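4. Swapping the memory

Okay, the fun part! If you've followed me through section 3, your old tower is backed up and shut down, and you're ready to give it more memory for running Sulley (the home media server I set up in this guide).

1. Shut down, flip the switch on the power supply and pull the cord. Then hold the power button in for a few seconds.

2. Lay the case on its side and take off the side panel. Mine has two thumbscrews that hadn't moved in years, so I needed pliers.

3. Touch bare metal on the case before you reach in. I do it again every time I come back from getting coffee.

CAUTION: Don't work on carpet. My friend Wafula Biwott did, one dry February, and lost a good stick of memory.

4. Push the clips at the ends of the slot outward and lift the old stick straight up.

5. Line up the notch on the new stick and press evenly until the clips snap in. It takes more force than you'd like!
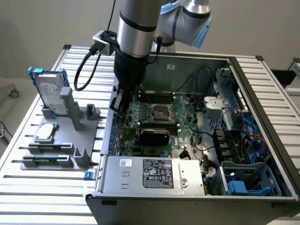 Case on its side, panel off, memory slots on both sides of the CPU socket.

Note: Check your board's manual for which slots to fill first. Mine wanted the pair farthest from the processor.

6. Plug back in and start up with the panel still off. If it beeps at you, shut down, pull the cord again and reseat the stick.

Once you see the login screen, go on to section 5.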